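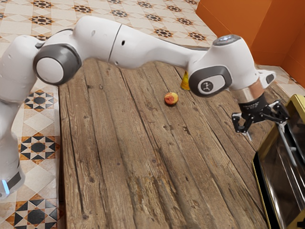 Valentina Herrera wrote in to ask why her planner gives a different path each time she presses Run, even though the start and the goal haven't moved. It's the question we get most, so it goes first.

Why does the path change between runs?
The Rimora planner samples at random. Set a fixed seed in the planner settings and you will get the same path every time, as long as nothing in the scene file has changed.

How long should I let it search?
The default limit is 60 attempts. For an open table top that is plenty. For reaching past other objects, try 3000 and expect to wait.

Can I test perception without a real camera?
Yes. Add a virtual camera to any link or fix it in the world, then choose Render View. The pictures go to the detector by the same route as live ones.

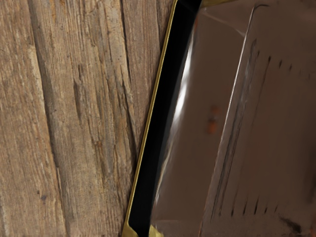
Shiny surfaces are the usual cause of poor detections in rendered views. Highlights shift as the camera moves, and the detector may report an edge that isn't there. Turn on the depth check before you start changing thresholds — it removes most false edges by itself.

Why does the planner refuse a goal that looks clear?
Check the safety margin. It is added to every object, and the default of 80 mm is too wide for small items. Lower it per object, not for the whole scene.

Do I have to rebuild my scenes after the April update?
No. Old scenes open as before. Custom collision shapes need saving once more in the new format.

Can two people edit the same scene?
Not at the same time. The second person gets a read-only copy.

Where do I report a fault?
Send the scene file, the seed and the log to Ignacio Ledesma on the support desk. Please don't send the log alone, we can't replay a run from it.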